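Re: [scam-watch] Deposit asked for holiday flat in Virville

Hello Colin, hello all,

Colin Greenwood wrote:
> Has anyone on the list had contact with an agency that calls itself
> Katar Holiday Homes? My sister paid them 508 euros as a deposit for
> a flat in Virville, for two weeks in June. Now the owner does not
> answer and the listing is gone. Her bank says she made the transfer
> herself, so they can not take it back. Is there any point in
> going on with this?
>
> Colin

Yes, I had contact with them, and I am sorry to read this about your sister. I almost paid them also. I will write what I know and perhaps it helps.

I found the flat on a normal rental site, with a normal calendar and 27 reviews. I wrote to the owner through the site and received a friendly answer in less than one hour. He said the calendar had an error and asked me to continue by private e-mail. This was the first sign, but I did not see it at that time, the explanation was quite good. The second mail came with a contract of four pages, a copy of a passport and the bank details of "Katar". They wanted 40 percent in advance and promised me a discount of 120 euros if I paid before the evening.

What stopped me was the address. I looked for the street on a map of Virville and the house numbers end before the number in the contract. When I asked about it, he wrote that the building is new. I asked for a short video call from inside the flat, and after this I got no more mails.

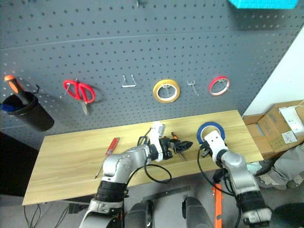 Later I searched for single sentences from the listing. The same text was used for a flat in Dindthorpe, only with another owner name and another price. The sentence "the bakery will greet you each morning with his smell" was in both, so I think it is the same people, or they copy from each other.

Now to your question. I would go on, even if the money does not come back. These are the steps which I would take:

Ask the bank again, but in writing, and use the word fraud. On the telephone they told me the same as your sister, that a transfer is a transfer. My neighbor Mr. Chong had a similar case with a used car, and for him the written complaint was handled by a different department. He received a part of his money after more than three months. I can not promise it is the same in her bank.

Ask them also to contact the bank which received the money. If the account is still open, it can sometimes be frozen – but this has to go fast.

Report it to the police where your sister lives, and keep the report number. The bank will probably want it.

Please tell her not to answer if somebody writes and offers to get the money back for a fee. I have read about this several times on this list, and it is often the second part of the same fraud.

Does she still have the first messages from inside the rental site? In my case they disappeared together with the listing, and I had only the private mails. If she has them, she should save them today, with the full headers of the e-mails as well.

Colin, could you send me the last four digits of the account number, off the list? I would like to compare them with my contract.

Best regards,
Sota Kikuchi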